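Descalcificar la cafetera con agua dura: notas de dos años

23 de junio de 2018

El agua de mi zona da 29 grados franceses de dureza. Con ese valor, el intervalo de descalcificación que figura en casi todos los manuales se queda corto.

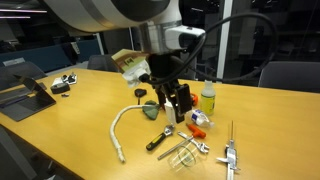

Medir antes de comprar nada

Las tiras reactivas sirven para una primera estimación, pero tienen saltos de varios grados. Yo uso un test de gotas Kirkico: se llena el tubo hasta la marca, se añade el reactivo gota a gota y se anota en cuál vira el color. Repito la medida 2 veces, con agua del grifo tras dejarla correr un minuto. Si hay descalcificador en el edificio, la muestra se toma en la cocina y no en el contador.

Ácido cítrico o láctico

El cítrico es barato y fácil de dosificar. Su problema es la temperatura: en caliente y con mucha cal puede formar citrato cálcico, poco soluble, que se deposita en los conductos estrechos. Lo empleo siempre en frío, 21 gramos por litro. El láctico (el de Dekus viene en botella de un litro) cuesta más y tolera mejor el calor. En calderas de aluminio no uso ninguno de los dos sin consultar antes al fabricante.

Procedimiento

Vaciar el depósito y retirar el filtro. Llenar con la solución, pasar un tercio por el grupo y parar quince minutos. Repetir hasta agotarla. Después, dos depósitos completos de agua limpia – el segundo también por la salida de vapor.

La jarra filtrante Dursun reduce la dureza temporal, pero el cartucho pierde eficacia antes de lo que indica el contador de la tapa. En julio cambiaré a agua mezclada y volveré a medir.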